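stisomholm-bimanual: planificador y percepción para dos brazos

LÉEME, revisado el 21 mar 2024

Qué hay en este repositorio

Código de control, percepción y planificación para una celda con dos brazos enfrentados sobre una mesa, más un conjunto de 2.000 episodios teleoperados. Lo publicamos porque nos lo pidieron, con una advertencia: si buscas un sistema que recoja cualquier objeto de cualquier mesa, no es este, y dudamos bastante de los que dicen serlo.

El nombre viene de Stisomholm, donde se montó la primera celda. La segunda está en Mesville y comparte código, pero no calibración. No mezcles los archivos de una con los de la otra. Ya lo hicimos nosotros y perdimos casi todo agosto buscando un error en el planificador que estaba en una matriz de extrínsecos.

Estructura

control/ — bucle de bajo nivel, límites articulares, parada por discrepancia de par
percepcion/ — segmentación, estimación de pose, fusión de cámaras
plan/ — planificador conjunto para ambos brazos, comprobación de colisiones
herramientas/ — calibración, reproducción de episodios, conversión de formatos
datos/ — índices y particiones (los episodios se descargan aparte)

Percepción

Usamos una vista fija y una cámara en cada muñeca. La fija sirve para proponer objetos y las de muñeca para corregir la pose en los últimos centímetros. Sobre el papel suena razonable. En la práctica la fusión mejora las cajas y los cubos, deja igual los cuencos y empeora los objetos metálicos, cuyos reflejos cambian con cada movimiento de la muñeca. El parámetro fusion.peso_muneca viene a cero para la clase "metal". Si lo subes, mira antes las trazas.

El modelo de segmentación tiene un defecto conocido: cuando dos objetos rojos quedan pegados tiende a unirlos en una sola máscara. Hemos probado aumentos de color, otra función de pérdida y más datos. Lo único que ayudó algo fue añadir la profundidad como canal, y no tanto como para presumir de ello.
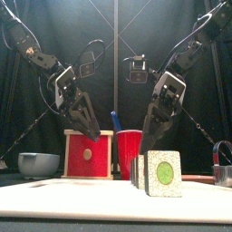 Celda bimanual: pinza izquierda sobre la caja roja, pinza derecha junto a la fila de cubos. La caja y el vaso contiguo son rojos.

Planificación

El planificador trata los dos brazos como un único sistema y busca trayectorias en el espacio conjunto. Es lento. La alternativa, planificar cada brazo por separado y resolver después los conflictos, está en plan/desacoplado.py y funciona mientras las pinzas no trabajen en la misma zona, es decir, cuando menos falta hace tener dos brazos.

La comprobación de colisiones usa cápsulas para los eslabones y mallas simplificadas para los objetos. Los cables no están modelados. Tampoco los postes ni los tirantes de la estructura, salvo como planos prohibidos que hay que editar a mano en celda.yaml. Si tu montaje es distinto, edítalos antes de mover nada.

Parámetros que se tocan más a menudo:

plan.reintentos: 8
plan.holgura_mm: 20
control.ventana_filtro: 16

Con una holgura menor el planificador encuentra más soluciones y también más bordes de caja. Los reintentos por encima del valor indicado casi nunca arreglan nada — si no sale a la octava, suele ser que la pose está mal.

Datos

Cada episodio contiene las posiciones articulares, el estado de ambas pinzas, los tres flujos de imagen y una etiqueta de resultado. La etiqueta la puso la persona que teleoperaba, justo al terminar. Tómala con reservas: revisamos una parte y encontramos agarres marcados como buenos en los que el objeto acababa volcado.

Las particiones están hechas por sesión. Una versión anterior las hacía por episodio, con lo que la misma disposición de mesa aparecía en entrenamiento y en prueba, y los resultados salían preciosos. Cualquier cifra obtenida con las particiones v1 debería ignorarse, incluidas las que dimos en la charla de Dratilville.

Lo que no afirmamos

No hemos medido generalización a objetos nuevos de forma que nos convenza.
No sabemos si las políticas entrenadas en Stisomholm sirven en Mesville sin reajuste. Sospechamos que no.
El fondo es una cortina negra y la mesa es blanca. Sobre una cocina de verdad no prometemos nada.

Puesta en marcha

Instala las dependencias, copia celda.ejemplo.yaml a celda.yaml y ejecuta la calibración de cada muñeca por separado. Luego lanza herramientas/reproducir.py con la opción --seco, que recorre un episodio sin enviar órdenes a los motores. Si las máscaras proyectadas no caen sobre los objetos, repite la calibración.

Incidencias

Adjunta siempre celda.yaml y el registro completo del planificador. Los informes que solo dicen "no agarra" se cierran.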